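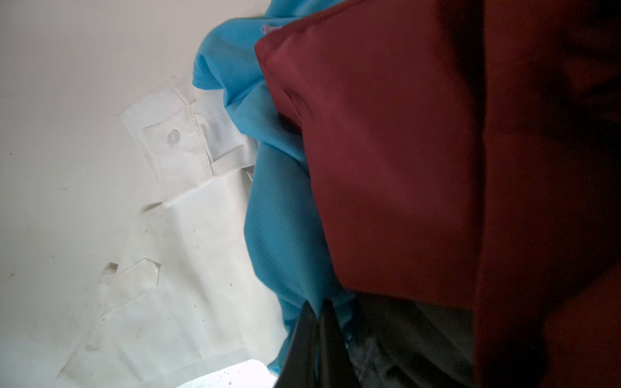

Figure 3. Buttoned cuff on a white shirt, with the band and its stitched seams. The shirt is crumpled, with soft folds and creases.

3.2 Soiling at the cuff and the choice of wash temperature

Cuffs and collars carry a larger share of the soil on a worn shirt than the body panels do. The band is made of several layers of cloth and is stitched along its edges (Figure 3), so that skin grease and fine dust collect in a part of the garment where water moves slowly during the wash. Soil removal measured on a flat test swatch therefore tends to overstate what a household will see on a finished shirt. Earlier work on domestic washing has mostly used swatches, and the results in Section 3.1 should be read with this in mind.

For the present section we used the household returns from Prorkholm and Vaden. A total of 434 households kept a washing diary through November and answered a short set of questions on how they sort, pre-treat and wash shirts. Diaries with gaps of more than one wash were left out before this total was reached. The two towns draw on different water supplies. Water in Prorkholm is soft, while that in Vaden is hard enough for most households to report scale in their kettles. Both towns have a similar mix of flats and houses, and the age of the washing machines did not differ between them in a way that would affect the comparison.

Respondents were asked which part of a shirt most often made them wash it again or wash it hotter. The collar was named most often, followed by the cuffs. Underarm marks came third, although they were named first by households that washed mainly sports clothing. Households that named the cuffs were more likely to wash shirts at a higher temperature than the care label called for. This pattern held in both towns but was stronger in Vaden, where hard water makes detergent less effective unless the dose is raised. Few households in Vaden reported changing the dose to suit the water.

Whether the cuff is fastened during the wash was treated as a separate question. Care advice on this point is not consistent. A fastened cuff keeps its shape and is less likely to catch on other items, but the inner face of the band, where most of the skin grease lies, is less exposed to the moving water. An unfastened cuff opens out more freely and may put less strain on the button thread. Most respondents said that they left cuffs as they were when the shirt was taken off. We did not find a link between fastening and re-washing once load size had been taken into account.

Load size had a clearer effect. The wash trials at Plivmont used a fixed set of cotton shirts in a front-loading machine, with 400 ml of a standard liquid detergent solution added to each load and a spin speed of 700 revolutions per minute. Full loads left more visible soil along the fold of the cuff than half loads did at the same temperature. Raising the temperature reduced this difference without removing it. Pre-treating the fold with a small amount of detergent before a cool wash gave a result close to that of the hotter wash on the same load, and at a lower energy cost.

Soil was graded by eye under a daylight lamp, using the Eberhard scale described in Section 2.4. Graders scored each cuff on the outer face, the inner face and the fold. Agreement between graders was good for the two faces and weaker for the fold, where shadow from the stitching can be mistaken for soil. Scores for the fold were for that reason taken from the mean of all graders, and single readings are not reported.

Two limits apply to these results. The diaries rely on what people wrote down, and wash temperature in particular may have been recorded from habit. The trials used white and pale cotton only, on which soil is easy to see, and a household washing darker shirts may judge the same cuff to be clean. The effect of fabric colour on the decision to re-wash is taken up in Section 3.3.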